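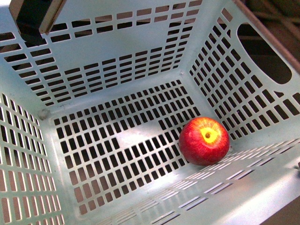 Brock Ross

Umside is looking for people to drive a robot arm through ordinary grocery jobs. Each run is recorded and goes into the training set for Bastari, our picking model. We need 2,000 good runs by the end of March and have 312.

You don't need a robotics background. Most of our current operators came from retail or trades, and training takes two paid shifts with Shota Tsuchiya.

The work is repetitive. You move fruit between a basket and the produce trays, log the run, reset and go again. Apples are the usual starting point. Plums and lemons come later.

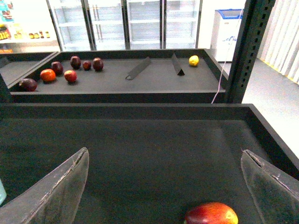
A run with a fumble in it is still useful, so keep going and label it honestly. What we can't use is a run with the wrong label — those cost us more time than anything else.

Shifts are four hours, mornings or afternoons, with a break every hour. Please wear closed shoes. You'll need steady hands and normal or corrected colour vision, and you should be comfortable standing.

We pay by the hour, not by the run. There are 7 places.
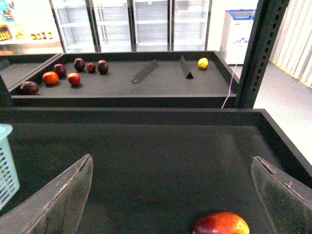 How to apply

Send a short note with your availability to Tyyne Niskanen at the Umside front desk. A résumé is optional. Applications close 05/01/2024.

14 shares · 2 comments

This site uses cookies. Accept | Manage settings

Related listings
Data labeller, part time — Platoma
Night shelf filler — Ehlers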